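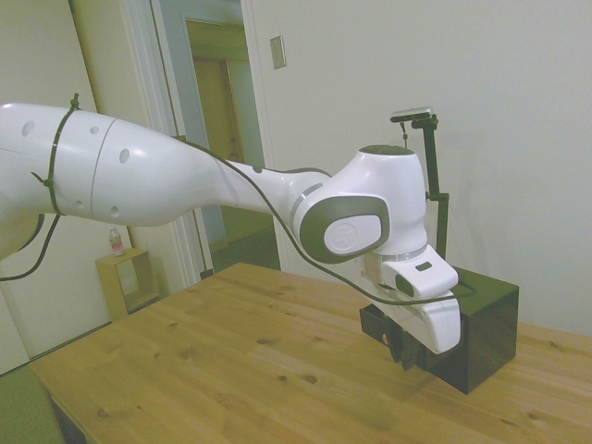 Is the open day at the Wurnutell workshop worth the trip out to Gretumwood?

It depends on how much you like looking at tables, and I went in August expecting not to like it much.

The flyer promised "the workspace of tomorrow," and I have been to enough of these to know that means cables. At 45 minutes for the tour and 65 minutes on the bus each way, my hopes were low. There were 14 of us in the 2 p.m. group, and we spent the first stretch in a hallway hearing about how Wurnutell used to share the building with Ghauri and now has the whole floor. Good for them.

The work tables are light wood and I'll admit they look nice. Our guide said light wood makes it easier to keep track of small parts, and maybe it does. I asked whether anyone had tested that and got a smile. A glossy black box sat on one of them, shiny enough to catch the light, with a thin black stand behind it. Glossy black is a strange choice for anything people handle all day. I have a toaster with that finish and it shows every thumb.

Cables, as predicted. A black one hangs down in a long curve over the table, and there's a black cable tie with its tail left sticking up. Snip it! A place that charges for a talk called "Order at the Bench" could own a pair of cutters.

The talk was the weakest part. We were told the Pandau layout, their name for keeping one object on the table at a time, came out of 253 staff suggestions. I'd like to see the other 252. Questions were cut short so the next group could come in.

Coffee was free and decent. Parking is behind the building, poorly marked, and the side door sticks. If you're already in Gretumwood, go to the early session and skip the talk. I wouldn't ride the bus for it again, though I did come home and clear off my own desk, which lasted until dinner.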